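Jornadside Household Notes
Home > Kitchen > Cupboards and shelves

Where to keep the long pasta

Most things in a food cupboard were designed by somebody who had seen a cupboard. Tins stack. Flour sits. Spaghetti comes in a slippery bag, too long for the shelf, too thin to stand up alone, and ready to roll off the moment you reach past it for the rice. We have had more letters about it than about limescale, and limescale readers are a persistent bunch.

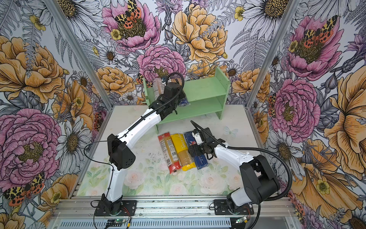

Words: the Jornadside kitchen desk
Filed under: Dry goods, Small kitchens
Updated in June | 8 comments

Start by taking all of it out. Every bag, including the one behind the vinegar with eleven strands in it. Wipe the shelf while you're there. A cloth wrung out in warm water with a drop of washing-up liquid will do, and leave the door open until the wood has dried. If you find small brown beetles, or webbing in the corners, throw out anything open and vacuum the peg holes before you wipe.

Lay it flat, on the lowest shelf you have

Standing spaghetti upright in a jug looks lovely in a brochure. At home the jug goes over at six in the evening and you spend the rest of the week finding bits of it with your socks. Laid flat, packets stay where they are put. Turn them all the same way, oldest on top, and you'll use them in the right order without having to think.

Don't mix shapes in one pile. Linguine and spaghetti look alike in poor light and cook at different speeds, so you end up with half a pan of string and half a pan of wire.

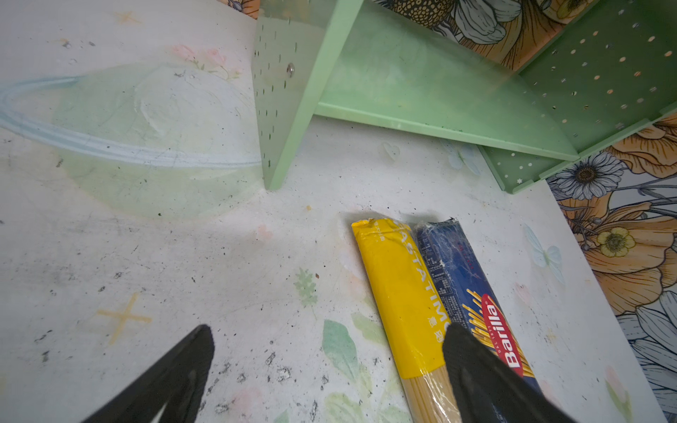

Closing an opened bag

Clothes pegs work. So do bulldog clips, if you don't mind the scars. Elastic bands are fine for a month and then perish into something you have to scrape off. The best method we've tried is to fold the end over twice, tightly, and put the peg across the fold. Snip the top straight first; a bag torn open down the side can't be rescued and should be cooked that night as a punishment.

Trays and tubs

A shallow tray lets you pull out the whole lot at once, like a drawer. Measure the cupboard from back to door, then take off 2 centimetres, or the door won't shut and you'll blame the hinges. Plastic is easiest to wash. Holes in the sides collect flour and sticky brown stuff, and an old toothbrush gets it out.
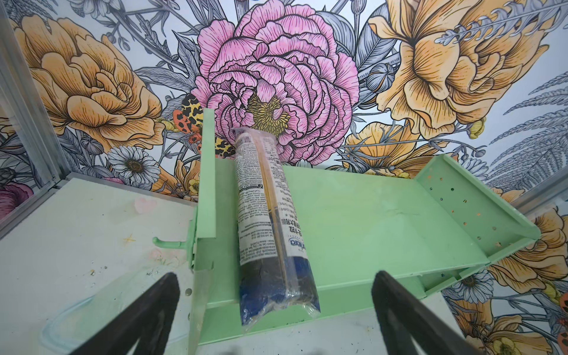 Decanting, for those who must

The tall Kenix jar holds a normal bag with a little room to spare. The Flurau one is prettier and just too short, as one reader found after buying four. Wash new jars and leave them a full day to dry, lid off. Then cut the cooking time off the packet and tape it to the back of the jar, along with the best-before date. You will not remember either. Packets differ by several minutes, and "until it looks done" has ruined a good many suppers.
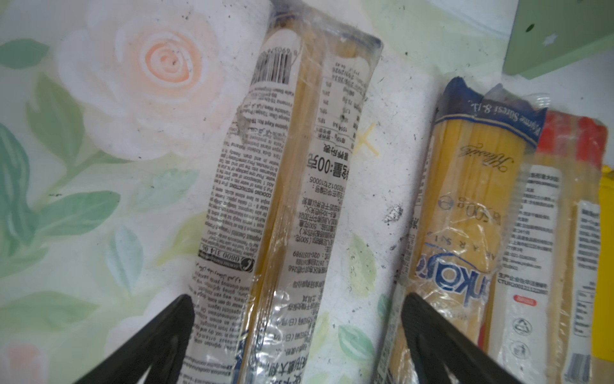
If you really can't be bothered with tape, write on the lid in wax crayon, which rubs off with a dry cloth. Pencil on masking tape does as well. Felt pen looks smart until the first steamy evening.

Last thing: odds and ends. Anything under a handful goes in one jar marked SOUP. Snap it small, and add it ten minutes before you want to eat.

More in this section: Rice and what gets into it | Lids without boxes | Nambiar spice racks, fitted badly and then fitted again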